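**Ticket 106 — El brazo cierra la pinza fuera de la cesta / duda sobre la tarea del paño**
Estado: abierto
Prioridad: media
Abierto por: Tianyou Long
Fecha: 13 de agosto de 2023
Equipo: brazo Trisance con pinza de dos dedos, cámara en la muñeca
Software: planificador Ren, configuración de cocina

### Problema

En la tarea «recoger la mesa», el brazo no llega a la fruta. Baja bien, cierra los dedos a la derecha de la cesta y se queda ahí hasta que salta el tiempo de espera (3000 ms). No hay choque ni alarma de par. En el registro aparece:

```
grasp_target: basket_item
grasp_state: closed
object_in_hand: false
retry: 2
result: timeout
```

Cliente: Drultitside. Quieren saber si el brazo puede encargarse de recoger la mesa y guardar la comida en la zona de descanso del taller. Antes de contestarles necesito cerrar este fallo.

### Comprobaciones

1. Calibración mano-ojo repetida. Sin cambios.
2. Apertura y cierre en vacío: correctos.
3. Mesa sin cesta, manzana suelta: la coge.
4. Manzana dentro de la cesta dorada: falla casi siempre. De 12 intentos, 2 buenos.

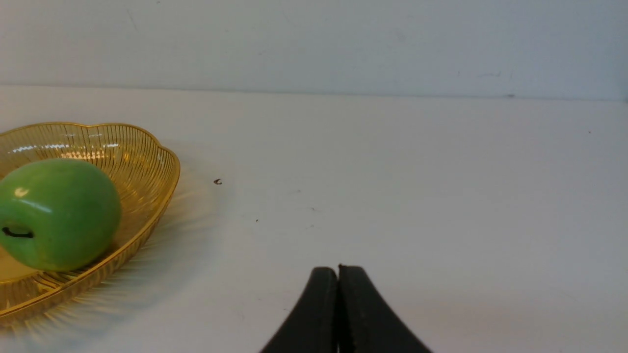
*Cámara de muñeca: pinza cerrada, manzana verde en la cesta.*

Mi sospecha es la cesta. Es de alambre fino, deja ver la mesa entre los hilos y proyecta un abanico de sombras doradas sobre el blanco. El segmentador parece tomar esas sombras como parte del borde y desplaza el centro de agarre hacia la derecha. Los brillos del aro tampoco ayudan a la profundidad. La manzana, en cambio, se distingue sin dificultad por el color.

Para una persona esto no es una tarea. Para el brazo hay que resolver dónde acaba el recipiente, por dónde entrar y cuánto abrir sin enganchar un alambre.

### Respuesta de soporte (Zurnitz)

> Desactivad el filtro de bordes y usad como referencia el contorno del objeto, no el del recipiente. Si sigue desplazado, probad con luz más difusa. Sobre los paños: Ren no modela tela. La trata como obstáculo rígido salvo que se marque la zona como deformable.

### Seguimiento

Filtro de bordes desactivado. La manzana sale de la cesta con más regularidad, aunque a veces la pinza roza el aro al subir. He añadido margen vertical en la retirada y queda pendiente repetir la serie completa.

Paso a la segunda parte del ticket, el paño. El cliente pidió trabajar también con piezas de comida entre tela, como quien guarda el pan. Con la zona marcada como rígida, el planificador rechazaba cualquier trayectoria. Marcada como deformable, acepta la trayectoria pero no sabe decir si lo que tiene delante es un hueco o un pliegue.

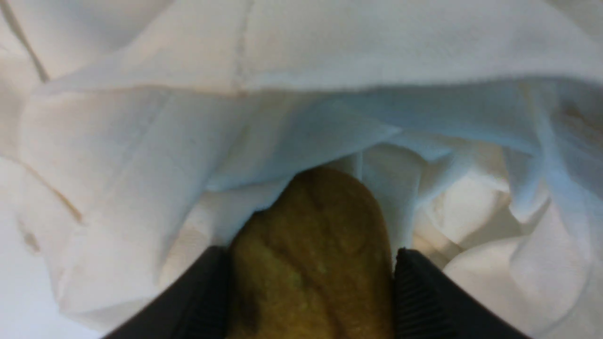 El blanco sobre blanco deja pocas referencias: las costuras y las sombras de los pliegues, poco más. He bajado la velocidad de aproximación y limitado la fuerza de cierre. Falta decidir cómo se comprueba el resultado, porque el registro solo informa de si hay objeto en la mano y no de dónde ha quedado la tela.

### Qué contestar al cliente

- Coger piezas sueltas de una mesa despejada: sí.
- Sacar fruta de un recipiente opaco y liso: sí, con supervisión.
- Sacarla de la cesta de alambre: todavía no lo firmaría.
- Cualquier cosa con tela: no por ahora. Zurnitz anuncia una versión con soporte de deformables para octubre; la probaré cuando llegue.

### Pendiente

- [ ] Repetir la serie de la cesta con luz difusa
- [ ] Probar otro recipiente
- [ ] Guardar registros de fuerza en la tarea del paño
- [ ] Limpiar la mesa antes de cada serie — hay motas oscuras que el segmentador podría marcar como objeto

Dejo el ticket abierto hasta tener la serie nueva.

— T. Long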